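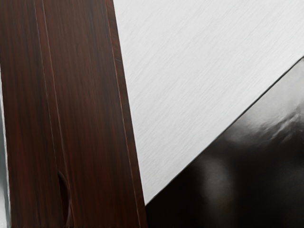
Dark wood grain next to a pale brushed surface.

The Lifetime Guarantee Is Not About Your Lifetime

Apr 20, 2020

Every store that sells furniture now seems to sell a promise along with it. Buy this dresser and it will be the last dresser you ever need. I have heard some version of that line in three different showrooms, and I have started to wonder who it is for.

Take Dahlgren, which sells a sideboard for $800 and calls it an heirloom. The word is on the tag, on the website and on the card they tuck in the top drawer. Back in November I asked to see the guarantee behind the word. It runs to 2 pages, and most of the second one is a list of things that don't count. Sunlight doesn't count. Moving house doesn't count, unless their own crew does it. Neither does "ordinary household wear," a phrase I would have thought covered pretty much everything that happens to a sideboard.

Drurkitz at least puts a number on it. Their guarantee is good for 91 months, and I would love to have been in the room when they settled on that. But you have to register the piece, keep the receipt and ship the damaged part back at your own cost. When I priced out shipping a single door, the quote came to $225. A new door costs less than that. So does a local repair shop, if you still have one.

I don't think these companies are crooks. I think they have figured out that hardly anyone makes a claim. People lose the paper. They move, or the scratch stops bothering them, or they get tired of the thing long before it falls apart. A guarantee like that costs the seller very little to give, and it makes the price feel like good sense.

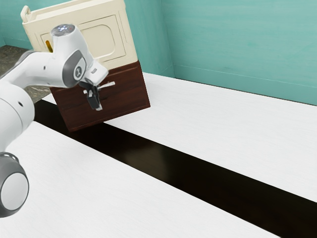
Cream on the upper part, teal walls behind. Two-tone cabinets are easy to fall for.

And tastes do change, which the heirloom crowd never wants to talk about. My parents' generation bought big dark pieces that were supposed to go to us. Plenty of us said no thank you. The joints were fine. The drawers still ran. We just didn't have the wall for them — or the wish to live with them — and the thrift stores had stopped taking them.

The usual answer is that cheap furniture is worse, and sure, a lot of it is. I had a Kilska bookcase that sagged under paperbacks. Still, I knew what I was buying, and the box didn't say anything about my grandchildren.

What I would like to see on the tag is dull stuff. Can I buy a hinge for this in ten years? Will you sell me a pint of the same paint? Can the back come off without splitting? Retness, a small outfit that mostly does kitchens, prints its hinge part numbers inside the doors. It's a sticker. I trust it more than I trust the word heirloom, and I'd pay a bit extra for it.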